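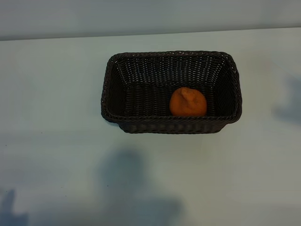 Bezahlen, bitte: ein Tag bei Brudora in Gronham

Der Tag der offenen Tür eines Zahlungsdienstleisters ist keine Veranstaltung, für die man Kinder begeistern kann. Ich habe es bei meinen versucht. Die Ältere wollte wissen, ob man dort Geld sieht. Nein, sagte ich, man sieht Server, und vermutlich auch die nur durch eine Scheibe. Ich fuhr also allein.

Brudora wickelt Kartenzahlungen und seit Januar auch Zahlungen in Stablecoins für kleine Händler ab, vor allem Bäckereien, Fahrradläden und Friseure. Der Firmensitz liegt in Gronham, im ehemaligen Verwaltungsbau einer Molkerei, zehn Minuten zu Fuß vom Bahnhof, fünfzehn, wenn man der Ausschilderung folgt. Am Empfang bekommt man ein Umhängeband und einen QR-Code. Letzterer führt in eine App namens Stararar, die man installieren muss, um sich ein Guthaben von 16 Testmünzen abzuholen. Damit kann man im Haus Kaffee bezahlen. Mit Bargeld kann man im Haus keinen Kaffee bezahlen, das habe ich als Erstes ausprobiert.

Die Installation dauerte bei mir länger als die Zugfahrt. Die App wollte ein Selfie, dann ein zweites mit geschlossenem Mund, dann eine Wiederherstellungsphrase aus zwölf Wörtern, die ich bitte auf Papier notieren und niemandem zeigen sollte. Ich schrieb sie auf die Rückseite des Programmzettels. Den Programmzettel habe ich später auf einer Fensterbank liegen lassen. Wer ihn findet, dem gehört der Rest eines Cappuccinos.

Begrüßung

Domenica Strebel leitet das Unternehmen und hielt eine Ansprache, die angenehm kurz war und in der das Wort Revolution nur einmal fiel, und zwar in einem Zitat ihres Vorgängers. Ihre Zahlen: 300 Händler nutzen Brudora für Karten, 225 davon haben die Krypto-Option freigeschaltet. Das klang beachtlich, bis jemand aus der zweiten Reihe fragte, wie viele Kunden bei diesen Händlern denn tatsächlich so bezahlen. Frau Strebel sah zu Walter Sánchez hinüber, der das Produkt verantwortet. Herr Sánchez sah auf sein Tablet. Im vergangenen Monat seien es 266 Zahlungen gewesen, sagte er, Tendenz steigend. Bei 225 Läden ist das gut eine Zahlung pro Laden und Monat. Es wurde trotzdem geklatscht, ich habe mitgeklatscht, man will ja nicht unhöflich sein.

Immerhin: Er hat die Zahl genannt. Ich war auf genug Messen, auf denen an dieser Stelle ein Film mit Drohnenaufnahmen gekommen wäre.

Der Rundgang

Wir wurden in zwei Gruppen geteilt. Meine führte Funmilayo Yusuf aus der Betrugsabwehr, und das war Glück. Ihre Abteilung sitzt im ersten Stock und besteht aus sehr ruhigen Menschen vor sehr unruhigen Bildschirmen. Man zeigte uns anonymisierte Fälle, darunter eine Serie von Geschenkkartenkäufen, bei der jemand über Wochen immer denselben krummen Betrag abbuchen ließ, offenbar in der Annahme, krumme Beträge seien unauffällig. Sind sie auch, beim ersten Mal.

Bei den Stablecoins, erklärte Frau Yusuf, sei das Problem anders gelagert. Eine Kartenzahlung lasse sich zurückbuchen, eine bestätigte Überweisung auf der Blockchain nicht, und wer dem Falschen Geld geschickt habe, der habe es eben geschickt. Brudora behilft sich mit einer Art Wartezimmer: Die Zahlung landet zunächst auf einem Sammelkonto und wird dem Händler erst am nächsten Werktag in Euro gutgeschrieben. Ein Herr mit Rucksack wandte ein, damit sei man ja wieder bei der Bank. Frau Yusuf sagte: »Ja.« Dann gingen wir weiter.

Den Serverraum gab es wie befürchtet durch eine Scheibe. Er blinkte. Die eigentliche Rechenarbeit läuft laut Aushang ohnehin in einem gemieteten Rechenzentrum woanders.

Arboleda, oder: die Kasse, die zu viel weiß

Im Erdgeschoss war eine Ladenzeile aufgebaut, in der Händler von ihren Erfahrungen berichten sollten. Am meisten los war bei Yaneth Zapata, die eine Kaffeerösterei namens Arboleda betreibt und von Anfang an dabei ist. Sie nimmt Stablecoins an, seit ein Stammkunde sie so lange damit bedrängt hat, bis Nachgeben weniger Arbeit machte. Dieser Stammkunde, erzählte sie, habe genau einmal damit bezahlt, ein Foto davon gemacht und zahle seither wieder mit Karte.

Was sie an der Sache mag, sind die Gebühren. Was sie nicht mag, ist die Buchhaltung. Jede Krypto-Zahlung erscheint in ihrem Export in drei Zeilen: Eingang, Umtausch, Gutschrift, jeweils mit eigenem Zeitstempel, der mittlere in koordinierter Weltzeit. Ihr Steuerbüro habe gefragt, ob sie jetzt auch nachts geöffnet habe. Herr Sánchez, der danebenstand, versprach Besserung mit der nächsten Version. Frau Zapata fragte, ob das dieselbe nächste Version sei wie im Sommer.

Der Kaffee war ausgezeichnet. Er kostete vier Testmünzen, die Transaktion brauchte elf Sekunden, und hinter mir räusperte sich jemand. Elf Sekunden sind an einer Theke eine lange Zeit.

Die Diskussion

Zum Abschluss ein Podium über die Frage, ob soziale Netzwerke demnächst die besseren Banken seien. Die Antwort der Runde lautete nein, aber man nahm sich eine Stunde dafür. Am klarsten war Domnica Zamfir, die Händlerverbände in Rechtsfragen berät. Eine Bezahlfunktion sei schnell programmiert, sagte sie, die Lizenzen dafür seien es nicht, und das Vertrauen, dass das Geld am Montagmorgen noch da ist, stehe in keiner Roadmap. Wer schon einmal aus seinem eigenen Konto ausgesperrt worden sei, weil ein Algorithmus ihn für einen Bot hielt, der möge sich dasselbe mit der Miete vorstellen.

Widerspruch kam von dem Herrn mit Rucksack. In anderen Ländern zahle man längst alles über eine einzige App. Frau Zamfir fragte, ob er dort gelebt habe. Er hatte dort umsteigen müssen.

Praktisches

Der Eintritt ist frei, eine Anmeldung nötig, der nächste Termin steht noch nicht fest. Ein geladenes Telefon mitbringen, mein Akku war nach Stararar und zwei Kaffees bei neun Prozent. Die Garderobe ist unbewacht, die Brezeln sind gut und waren mittags weg. Wer sich für Betrugsabwehr interessiert, sollte am Empfang ausdrücklich nach der Gruppe von Frau Yusuf fragen, die andere hat dem Vernehmen nach vierzig Minuten in der Marketingabteilung verbracht.

Für den Rückweg habe ich am Bahnhof noch ein Wasser gekauft. Der Automat nahm nur Münzen.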